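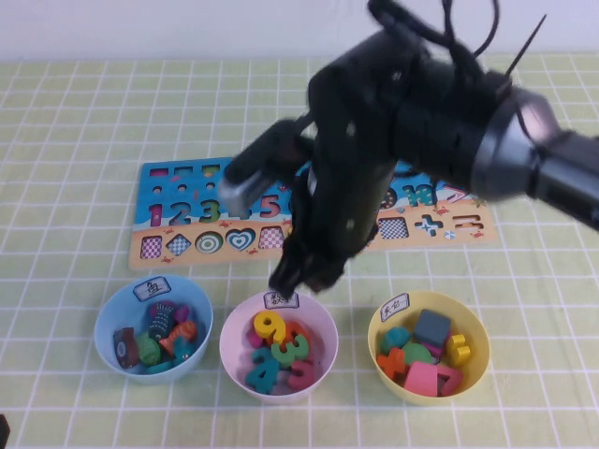
Courts and Justice

August 2020
By Ashraf Naciri

The district court at Vastholm closed its public counter in March, and for the first time since the building opened, the registry had to decide which of its matters could not wait. The list it drew up that afternoon ran to 13 categories. Protection orders came first, followed by custody hearings and bail reviews. Land disputes, which make up the greater part of the court's civil work, were placed near the end.

Fulgencio Cabello, the registrar, has served the court under three presiding judges. He describes the months that followed as a test of paper. Every civil file at Vastholm is still opened by hand, and each must be stamped, numbered and carried to chambers before a judge may act on it. When the counter closed, 1232 civil files were pending. By the end of June the figure had reached 2252.

"A hearing can be held by telephone," Mr. Cabello said. "A file cannot be read by telephone."

The neighboring court at Surholm took a different course. Its judges agreed to decide uncontested applications on written submissions alone, and lawyers were permitted to lodge documents in a locked box at the side entrance. The arrangement has drawn criticism from the bar. Several practitioners argue that people without a lawyer – a majority of those who appear at Surholm – were never properly told of it.

Residents of Brakodari face a longer difficulty. The town lost its own courthouse nine years ago, and its cases are heard at Vastholm, 80 miles away by road. A visiting judge used to sit in the Iyamu meeting hall twice a month. Those sittings have been suspended, and no date has been set for their return.

The presiding judge has now approved an extended calendar for the autumn term, with hearings beginning one hour earlier and two retired judges recalled to take the oldest land cases. Mr. Cabello has asked for four additional clerks. The request is under review, and the registry continues to accept urgent filings by mail.

Last updated: 4:15 p.m.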